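About Galmont Growers' School

Galmont Growers' School teaches the growing, processing and direct sale of orchard fruit. It is a private, not-for-profit school governed by a board of trustees, and it admits students aged 18 and over, whether or not they already own land.

The school was opened by Senga Buchanan on the former Geddes farm, where plums and quinces had been raised for market since before the war. The main orchard now holds 1551 trees, most of them plums, with quince and damson on the lower ground.

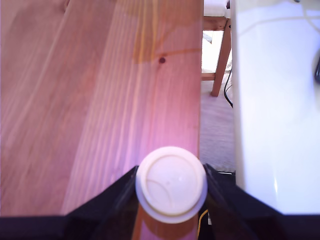 Each student follows the fruit through a full season. Pruning and grafting are taught in winter, thinning in early summer, and preserving from the first harvest onward. Courses in pricing, labeling and food safety run alongside the field program – students may not sell under the school's name until they have passed all three.

Enrollment is limited to 50 students a year. The teaching staff numbers 19, including part-time instructors in beekeeping and farm accounts.

Produce is sold at the Songate market and at the school's annual sapling sale in April, where up to 1000 young trees are offered to local growers. Income from both goes to the Drorkine Fund, which assists students who cannot meet the full cost of tuition.

Applications are accepted throughout the year. Visits to the orchard are by appointment with the admissions office.

Page last reviewed: April 2023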